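Soil Phosphate in School Garden Beds
Final report, Sumeya Fikre and Kittipong Noiphan

3. Sampling

We took 30 soil samples in April from the garden beds behind the Villalobos building. Each sample came from the top layer of soil, after we scraped the mulch away. Two were thrown out because the bags split, and we did not replace them.

The samples were air-dried on newspaper, sieved, and shaken with the extracting solution. Ms. Nwosu checked our first batch of dilutions. 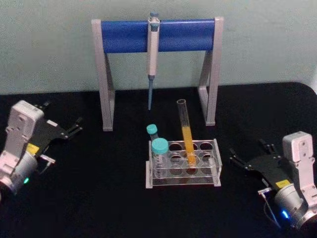
Beds that had been given compost every spring had the highest phosphate readings. The beds along the fence were lower, but they also get less sun and grow less, so the comparison is not a clean one.

4. Problems

Our first calibration curve was bad — we had mislabeled a standard — and had to be run again. We also never measured pH, which we should have done at the start.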